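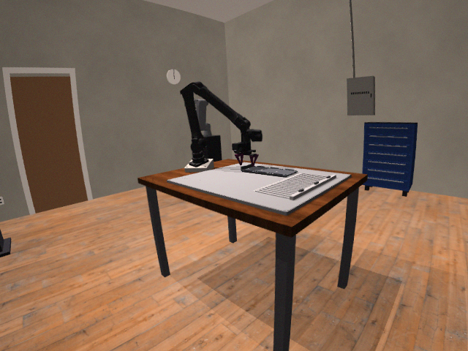 7.4 Fault 153: Arm stops over the tray and will not explain itself

Applies to the Vasholm bench cell, simulated version, release of Apr 11, 2018 and later. The real cell has its own chapter, with more bandages in it.

Fault 153 means the controller asked for a grip and the fingers reported a width it didn't believe. The arm stops with the gripper low over the tray and holds position. The message window says "Grip state inconsistent (153)." There used to be a longer message. It was wrong in more detail.

Usual causes:

The tray has been nudged off its taught position by an earlier attempt.
A fingertip has caught the tray edge on the way down.
The approach height was edited by hand and saved.
The physics step was changed to make the run go faster. It goes faster.

CAUTION: Do not press Resume as a first response. Resume finishes the move that was interrupted, including the lift. If a fingertip is under the edge of the tray, the tray goes up with it, and on the bench version so does your repair bill.

7.4.1 Stopping and saving the state

1. Press Hold. The status bar turns amber. If it stays gray, you have pressed Home, and should read 7.6 instead of this section.

2. Save the state file before you touch anything. Henrik Ehlers in support will ask for it first, and he can't do much with a description that begins "it sort of twitched."

3. Open the Joints panel and confirm that all commanded speeds read zero. An arm that looks still may only be moving slowly.

4. Look at the fingertips from the side view and again from the high view. From one side alone, a tip just above the tray and a tip inside it can look much the same.
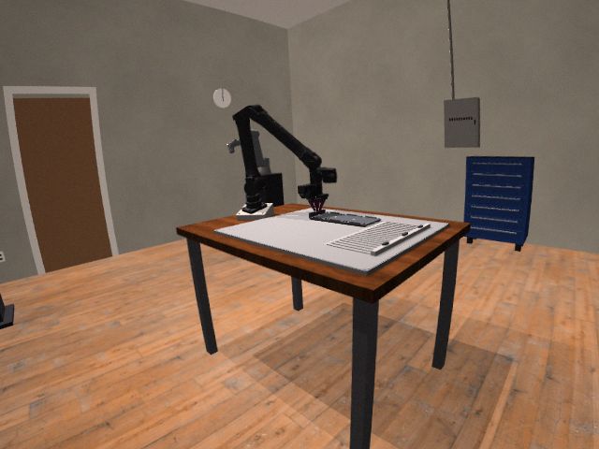 5. If the tips are clear of the tray, go to 7.4.2. If they touch it or pass into it, open the gripper fully, wait for the width reading to settle, and then go to 7.4.2.

NOTE: A tip that has sunk into the tray is a contact error. It can't happen on the bench. Something louder happens on the bench.

7.4.2 Backing out

6. Switch to Jog, tool frame, lowest speed.

7. Raise the tool 50 mm straight up. Use the vertical key only. The arrow keys beside it move the wrist sideways, toward the rack on one heading and back over the tray on the other, and they are labeled in the same shade of gray as the background. We have written to Sanham about this.

8. Check the three black clips along the rack's white rail. They should be seated where the layout file puts them. If one has moved, reload the rack as a single object; dragging a clip back by eye gives you a rack that looks right and fails on the next run.

9. Switch to the high view and compare the tray with its outline in the layout file.

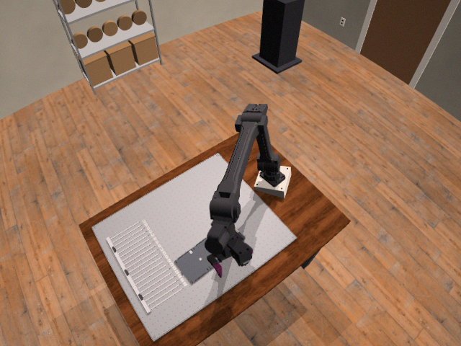

The two whitish squares on the tray are your reference. Click one, then the other, and read the offset in the Layout panel. Anything outside the tolerance printed there means the tray has shifted, and the tray has to be put back before the arm is. People like to do this the other way around and re-teach the arm to suit the tray. Helmut Frerichs did it in January and spent the rest of the week with an arm that was perfectly accurate about the wrong place.

10. Right-click the tray and choose Restore Pose. If the command is grayed out, the gripper is still listed as holding the tray. Release it in the Attachments list.

11. Set the physics rate back to 400 if it has been changed. Yes, it is slower.

12. Clear the fault, then run the approach once at low speed with the grip command disabled. Keep a finger on Hold.

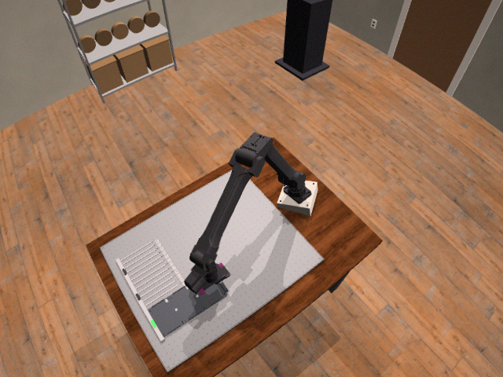

Fig. 7-4. Gripper over the corner of the tray, green patch at the end of the rack.

13. Enable the grip command and run one cycle. If 153 comes back, stop there. Send the state file from step 2 along with the new one, and leave out the eleven attempts in between.

NOTE: Sites using the Lenz finger driver must also restart the driver after clearing 153. It keeps the old width and brings it up again later.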